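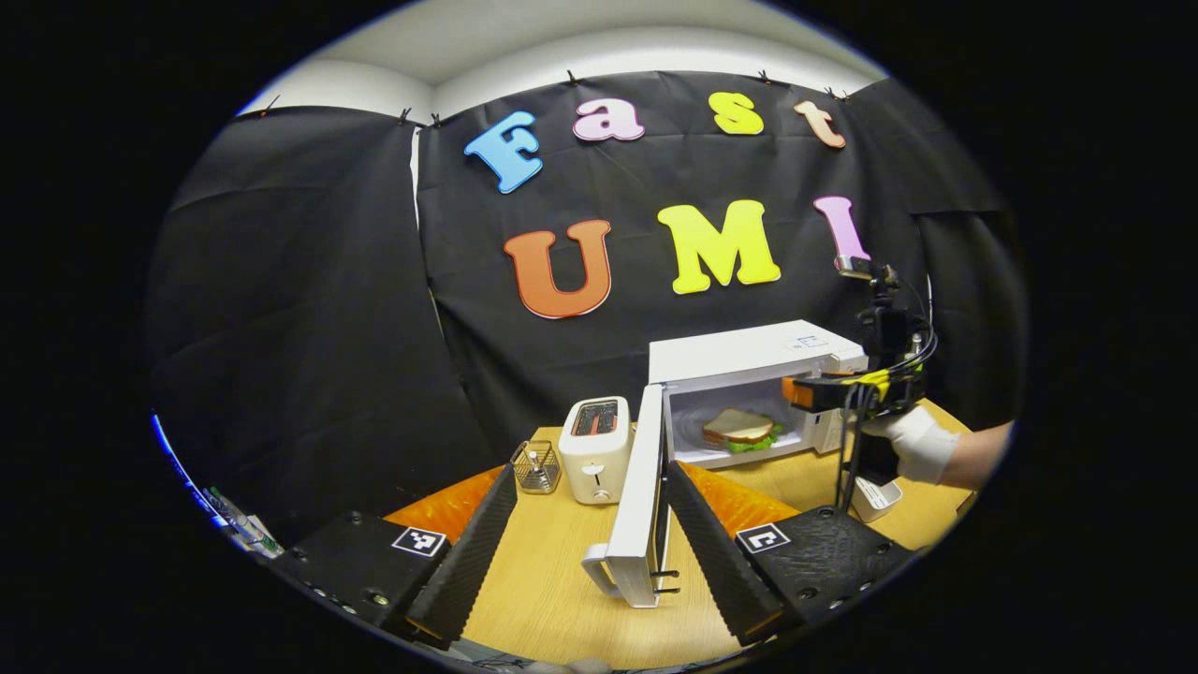
Zorkham a pris 8 % ce matin à l'ouverture et ma messagerie déborde. On me demande si « c'est le moment d'entrer ». Je déroule, parce que la réponse ne tient pas en un post.

Ce qui a déclenché la hausse : le tribunal a suspendu l'arrêté de fermeture de la fonderie de zinc de Jenelness. Suspendu. J'ai lu « annulé » dans trois notes de courtiers avant 10 h, ce n'est pas du tout le même mot.

Une suspension, ça veut dire que le juge se prononcera plus tard sur le fond. En attendant, l'usine a le droit de redémarrer. Avoir le droit et redémarrer, ça fait deux.

Un four arrêté depuis mars ne repart pas sur un communiqué. Il faut les équipes, le concentré, l'assurance, et une banque qui accepte de financer le stock pendant que le procès continue. Sur ces quatre points, le communiqué de Zorkham ne dit rien.

Yuzhen Qiu, chez Lozano, relève son objectif de cours et table sur un retour à 90 % de la capacité avant la fin de l'année. J'ai cherché l'hypothèse derrière ce chiffre. C'est celui de la direction, recopié.

Direction qui, je le rappelle, nous promettait déjà l'an dernier une dette en baisse « de façon visible ». Vous l'avez vue, vous ? Moi j'ai vu une émission obligataire de plus et un dividende payé avec.

Pranab Ranasinghe me répond que le marché avait déjà mis la fonderie à zéro et que tout redémarrage est donc du bonus. Argument correct sur le papier. Sauf que le titre n'a jamais cédé que 4 % à l'annonce de la fermeture. Drôle de zéro.

Donc on perd 4 à la fermeture et on reprend 8 sur une suspension provisoire. Si quelqu'un a une explication autre que des vendeurs à découvert pressés de se racheter, je la lis volontiers.

À regarder aussi : Jilusside, le concurrent, qui avait récupéré une partie des clients. Le titre n'a presque pas bougé. Ses actionnaires n'ont pas l'air de croire que ces contrats vont repartir chez Zorkham la semaine prochaine.

Pour ceux qui demandent : je n'ai ni Zorkham ni Jilusside en portefeuille, et je n'achète pas aujourd'hui. Je changerai d'avis si on me montre une date de rallumage et un accord bancaire signé.

Merci à Soledad Solís pour le texte de l'ordonnance. Lisez au moins la dernière page, celle des conditions, elle est plus courte que ce fil.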